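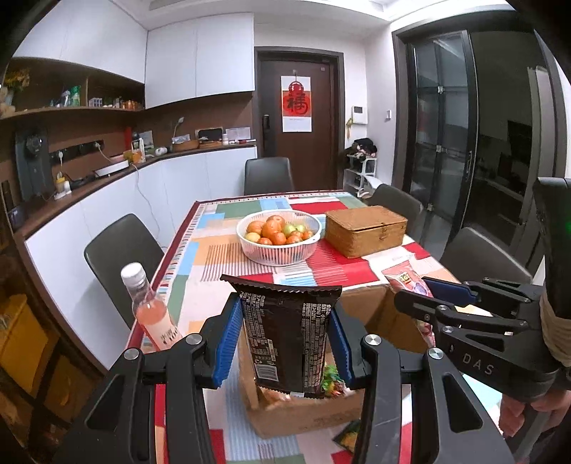 Somebody near the door wanted to know, before I'd even put my bag down, why bread goes hard when it gets old and crackers go soft, and whether "stale" is even one thing. It isn't, and that question is pretty much this whole handout, so thank you, whoever you were.

Kitchen Science, Larkham Adult Evening Program
Handout for session on staling and crunch
August 19, 2025

I promised to write this up for people who missed it (and for those who were there but got distracted by the toast). It follows the order I talked in, more or less, which means it wanders.

Two kinds of stale

Let's get the words straight first. When we say a loaf is stale we mean the crumb is firm and dry in the mouth and it doesn't taste like much anymore. When we say a cracker is stale we mean it bends a little before it breaks, or it squeaks, or it sticks to your teeth. Same word, very different things going on inside.

Bread first. Fresh dough is full of starch granules, and in the oven they soak up water and swell and go soft. Chemists call that gelatinizing. As the loaf cools, and for days after that, the starch molecules slowly line themselves back up into tidy little crystals. The word for that is retrogradation, and it's on the vocabulary sheet. The part that surprises people is that it happens even if no water leaves the bread at all. You can seal a loaf up tight and it will still firm up. Some drying goes on too, of course, if you leave it on the counter, and water creeps from the middle out to the crust, so you get a tough crust and a firm crumb at the same time. Lovely.

Now, the fridge. Please stop putting bread in the fridge! Those crystals form fastest in the cold just above freezing, so the fridge is close to the worst place in the house if texture is what you care about. The freezer is fine, since the water is locked up and everything slows to a crawl. If your kitchen is hot and damp and mold is your real problem, then OK, the fridge will hold off the mold, and you toast the bread and live with it.

Toasting or reheating melts a lot of those crystals, so an old roll comes out of the oven soft again for a while. Only for a while - eat it right away.

Crunch, and how it goes missing 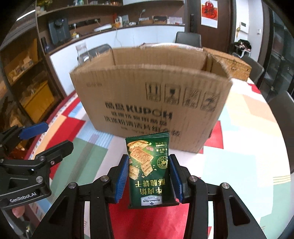
Fig. 2. Beef-flavored crispy biscuits, Member's Mark.

Crackers, chips, crisp cookies and breakfast cereal are all in the same family for our purposes. They've been baked or fried until there is hardly any water left, and what remains is a stiff, brittle, glassy sort of solid with lots of tiny holes in it. Bite down and the walls between the holes snap one after another, very fast. Your ears pick that up as crunch. A lot of what we call texture is really sound, and you can test this at home by chewing a chip with earplugs in. It feels strange, partly because you now hear your own jaw much more.

Dry food sitting in damp air pulls water in until the two come into balance. Water works its way between the starch molecules and lets them slide past each other, and the glass turns rubbery. There's a fairly narrow band where this happens. Below it, snap. Above it, bend. That's why a bowl of chips seems fine all afternoon and then is suddenly sad.

The term you want is water activity. It runs from zero to one and tells you how available the water is, which isn't quite the same as how much water there is. A jar of honey has a fair amount of water in it, but the sugar holds on to it. Fresh bread is up near the top of the scale, a crisp cracker is down near the bottom. Put the two in one bag and water moves from high to low, so you end up with soft crackers and drier bread. I did this by accident with a loaf from Sorrentino and half a sleeve of saltines, and I was so annoyed with myself.

The kitchen in Rilterlow Hall was at 64 percent humidity when I checked the little gauge before class. That's plenty to ruin an open plate of crackers over an evening.

What the package is up to

A snack package has a few jobs. Keep water vapor out is the big one. Paper is bad at that, plain plastic film is better, and film with a very thin layer of metal on it is better still. Keep oxygen out is another, and that one is about the fat. Oils react with oxygen and go rancid, and you get that crayon or old-nut smell. Light speeds this up. Some makers flush the bag with nitrogen before they seal it, which pushes the oxygen out and also cushions the food.

So a cracker can fail in two ways, soft or rancid, and they run on separate clocks. You can rescue a soft one. Rancid is for good. Toss it.

Same goes for flour, by the way. Whole wheat has the germ and its oil in it, white flour mostly doesn't, so one keeps much longer in the cupboard than the other. Somebody asked about brown rice and yes, same story.

Bringing crackers back

We did this one in class. Oven at 300 degrees Fahrenheit, crackers in a single layer, 9 minutes, then let them cool all the way down on the sheet. The cooling matters! Straight out of the oven they still feel a little soft, and people decide it hasn't worked and put them back in and burn them. The snap shows up as they cool. A microwave will drive off water too, but it's patchy, and I've scorched the middle of more tortilla chips than I'd like to say.

For next time

Pick one dry snack and one bread. Leave some of each open on a plate and some in a closed jar, and write down how they feel and sound once a day. If you can keep it going for 14 days, great, but quit on the bread as soon as you see mold, and don't sniff it up close. Use your own words, "squeaky" is a perfectly good observation.

Vocabulary: gelatinization, retrogradation, water activity, glass transition, rancidity.

Reading: the chapter on starch in the course packet. Skip the section on gums, we'll get to it with the ice cream.

Bring a jar with a lid that closes properly.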